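Office chair scratching parquet floor – mat, different casters, or give up?

Posted by skivcombe_renter on 26/09/2024
12 comments · 3 shares

We moved into a place with light parquet in July, and my work life now happens on a black office chair on top of it. The landlord loves this floor. He mentioned it twice at the viewing and again in the lease, which has a whole paragraph on "wear beyond the ordinary." My deposit is $500 and I'd like to see it again someday.

There are faint curved marks near my desk, the kind you only see when the sun is low and you're already in a bad mood. I can't feel them with a fingernail. Do I buy one of those clear plastic mats, swap the wheels, or just stand up until the lease runs out?
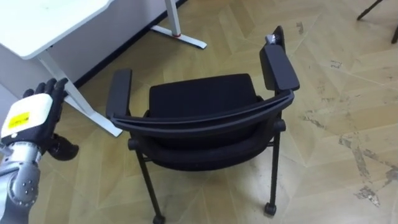
The chair in question, on the floor in question.

I should add that I roll a lot. I am a person who rolls to the printer. Telling me to stop is like telling the dog.

Ximena Becerra
204 people found this helpful

Swap the wheels. Most office chairs come with hard casters meant for carpet, and on wood they grind whatever grit they pick up straight into the finish. You want soft ones, usually sold as "rollerblade style." Flip the chair over, pull the old casters straight out (they'll fight you – a flat pry bar helps, your dignity won't survive either way), and push the new ones in until they click. Measure the stem first. I didn't, and now own five very nice wheels that fit nothing.

Then sweep under the desk more often than you think is reasonable. Grit does most of the damage. If your marks don't catch a fingernail they're probably only in the top coat, and the polish your floor's manufacturer recommends may hide them. Try it in a corner first. Don't sand anything you're renting.

I'd skip the clear mat. Mine trapped crumbs underneath and curled at one corner, and I tripped on that corner every morning for a year.

Vasham_Dad
11 people found this helpful

Disagree on the mat. Get a low pile rug. Looks better and the landlord can't see through it.

ocampo77
0 people found this helpful

we have tile

Show 9 more comments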